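Notebook, finishing bench - April

Oil finish on end-use boards, continued from the March pages

Carrying on with the maple set. Purpose is still to decide whether we keep the Hurnirora hardwax on the food boards or go back to plain mineral oil with a wax topcoat. The Dulley cafe order is the reason for the hurry, but the question has been open since the winter batch came back fuzzy after washing.

Stock: hard maple from Barrera, planed at their end, glued up here. Moisture on arrival was uneven between the top and bottom of the stack, so the boards were stickered in the heated room until the meter settled. I did not start sanding until two readings taken a full shift apart agreed. The winter batch was sanded the morning it came in and I suspect that is most of what went wrong with it, but I can't separate that from the finish using the records we kept.

Glue: type II PVA, usual spread, clamps left on overnight. Squeeze-out scraped while rubbery. One panel had a starved joint near the end and was cut down for test coupons. The coupons come from the sound part of it.

Sanding schedule as run:

80 to level the joints, cross grain first, then with the grain
120
150
Water pop, let dry, knock back with fresh 150
180, stop

I have gone back and forth on stopping at 180. The hardwax data sheet wants a coarser surface than people here like to leave. At 220 the wax sat on top and came off under a fingernail two days later. At 180 it held. The difference in feel before finishing is obvious, after finishing much less so. Anyone picking up this job: do not burnish the end grain at 220 to "close it up" and then put hardwax over it. It blotches at the corners.

Coupon groups:

A - mineral oil, flood coat, wiped, repeated next day, then beeswax blend
B - hardwax, single coat
C - hardwax, 2 coats, light pad between
D - bare, control

Each group has face grain and end grain pieces. Numbers are penciled on the back. The pencil did not survive washing on group A, so those were renumbered with a stamp. Order was preserved by keeping them in the rack, and I am fairly confident in it.

Wash test: warm water, plain dish soap, soft brush, stand on edge to dry. Repeated morning and afternoon. After each dry, rubbed with a dry cloth and checked by raking light from the window side. Notes so far:

Group D raised at the first wash, as expected. Settled after the third and hasn't changed since.

Group A beads for the first few washes, then stops. Surface stays smooth. Color has gone a little flat. Needs re-oiling sooner than we tell customers on the care card, so the card should be changed whatever we decide.

Group B raised slightly on face grain, more on end grain. One coat is not enough.

Group C is the best so far. Slight roughness at one end grain corner, which may be a sanding fault. Still beading.

Stains: beet juice, coffee, turmeric paste, left until dry. Coffee wiped off everything except D. Beet left a ring on A and B, faint on C. Turmeric marked all four groups and I don't expect any finish we can afford to stop it. Left the marked pieces on the sill to see how quickly daylight takes the yellow out.

Abrasion: 600 strokes with a gray pad under the brick, done by hand on one coupon per group. Crude, but the ranking was clear. C lost sheen evenly. A lost its wax almost at once and then nothing further, because there was nothing further to lose. I would like to take C up to 3,000 strokes before the order goes out. Not by hand.
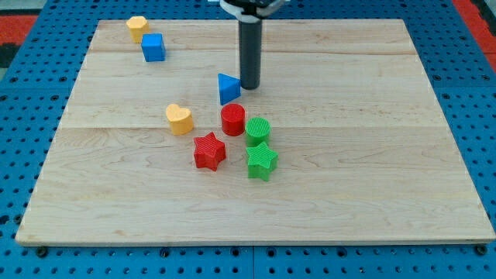 Sharon Magesa
Finishing bench notes, April, afternoon

Full-size boards are next. The coupons are small enough that the wiping is always quick, and the trouble with hardwax on a large surface is keeping a wet edge while the first end starts to tack. Plan is to work in sections along the grain, white pad, thin, and buff off within the time on the can. If there is a lap line it will show when the board is tilted to the light and it has to be dealt with while soft. After overnight cure the only fix I know is back to 150.

Consumption: I don't trust the coverage figure on the can. Weigh the can before and after each board and write it down here, including what stays in the pad. The pads soak up a surprising amount on first use.

Rags and pads go flat on the rack outside, then into the water can. This applies to the hardwax too, even though it doesn't smell like much.

Undersides: same number of coats as the top. The winter boards had one coat below and two above, and the wide ones cupped. The owner at Dulley keeps his flat on a steel counter, so the underside will see more standing water than ours do. He has asked whether feet can be fitted. I would rather he had them. Screws need to be stainless, pilot holes oiled before the feet go in.

Cost: Lanetero has put up the price of the small hardwax cans. The large can works out cheaper per board but skins over once opened unless it is topped with gas or decanted into full jars. We lost the bottom third of the last one. If we stay with hardwax, order jars at the same time.

Open items:

Cure time before first wash. Test went in at 3 days and the can says longer. Repeat group C with the full cure before blaming the end grain corner on sanding.

Care card wording for re-oiling interval.

Ask Barrera to wrap the stack ends.

Check the meter against the oven-dry sample. It has been reading low on the maple compared with the old one, and all the numbers on the March pages were taken with the old one.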